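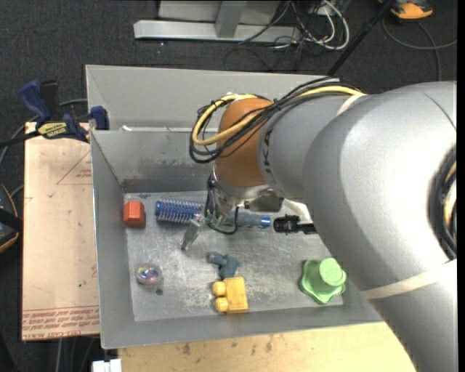 Small objects in a gray metal bin, with the arm reaching over it.

Sorting your small things before the new year
By Ruba Nassar
Dec 24, 2022

Every winter I receive the same question from readers of the Gorkdale newsletter: what to do with the drawer. You know which one. In my home it is the second drawer in the kitchen, and in it live screws, keys, buttons, old batteries and one handle from a cupboard we do not have anymore.

My mother kept everything in coffee tins, and she could find a hinge in the dark. I did not receive this talent. So last March I made a system, and I am still using it, what is for me a small record.

First, put everything on a tray with a high edge. Do not try to sort inside the drawer, I lost one full evening like this. Then take out the batteries and put them in a separate bag. The library on Adometti Street accepts them at the front desk.

For the rest I use 24 small jars. It sounds like too many, but they fill quickly. I write the name on the lid and also on the side — the lids get exchanged in my house, I don't know by whom. Things I can't recognize go in one jar with the year on it. After 5 months I throw away what is still there, except keys. With keys I am not brave.

If you need jars, the Shabalala shop keeps the empty ones from its pickles and gives them free to customers. Please wash them two times, the smell of garlic stays long.

Neighbors from the Brotimano building asked if they can bring spare screws and hooks to our swap table. Yes, please, you are welcome to do it. Put them in closed bags and write the size if you know it. The table will be in the same room as before, next to the coat rack.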